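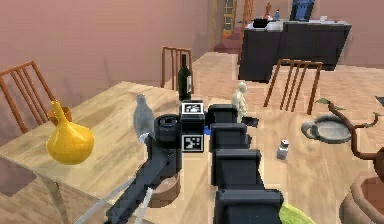
Vehicle Evaluation Drivers Wanted: Moynihan Sedan Comparison Program

Posted 8 August 2023

Fladoretti Automotive Data is recruiting drivers for a long-term evaluation of the Moynihan mid-size sedan. The program compares the two transmission options sold with the car, a six-speed automatic and a continuously variable unit, in ordinary daily use. Results go into the reliability and running cost tables that Fladoretti supplies to dealers and fleet buyers.

The work is part time and paid. Drivers are based in or near Plarnska and use the assigned car as their main vehicle for the full test period.

Term

The test period is 9 months and starts in November. Drivers who leave before the end are paid for completed months only.

Duties

Drive at least 1000 miles per month on a mix of city streets and highway. Trips for delivery services or passenger hire do not count and are not permitted.

Record every fuel purchase in the Plultance logging app, with odometer reading, gallons and price. Partial fills must be marked as partial.

Note any fault, warning light, unusual noise or change in shift behavior on the day it is noticed. Entries should state speed, outside temperature and whether the engine was at operating temperature. A plain description is enough. Drivers are not expected to diagnose the cause.

Check tire pressure and oil level every 2 weeks and enter the readings.

Bring the car to the Plarnska workshop once a month for inspection. Each visit takes nearly 2 hours. A waiting room with wireless internet is available.

Do not fit accessories, change tire size or use fuel additives during the test.

Requirements

Valid driver's license held for at least 6 years.

No at-fault accidents or license suspensions during that time.

Off-street parking at home. A garage is not required, but applicants should state whether the car will be kept indoors or outdoors overnight, as both groups are needed.

A phone able to run the Plultance app.

Applicants may not be employed by a car dealer, parts supplier or vehicle manufacturer, or share a household with someone who is.

Previous experience with continuously variable transmissions is useful but not necessary. Cars are assigned by draw and cannot be exchanged.

Pay and costs

Drivers receive a fixed monthly payment, stated in the contract and paid after the workshop inspection. Fladoretti covers insurance, registration, scheduled service and tires. Fuel is refunded against receipts. Parking fees, tolls and traffic fines are paid by the driver.

How to apply

Complete the driver form on the Fladoretti careers page and attach a copy of your driving record. In the comments field, give your usual weekly mileage, the share of it driven on highways, and the make and year of your present car. Selected applicants will be invited to Plarnska for a short road test and a session on the logging app. Incomplete forms are not processed.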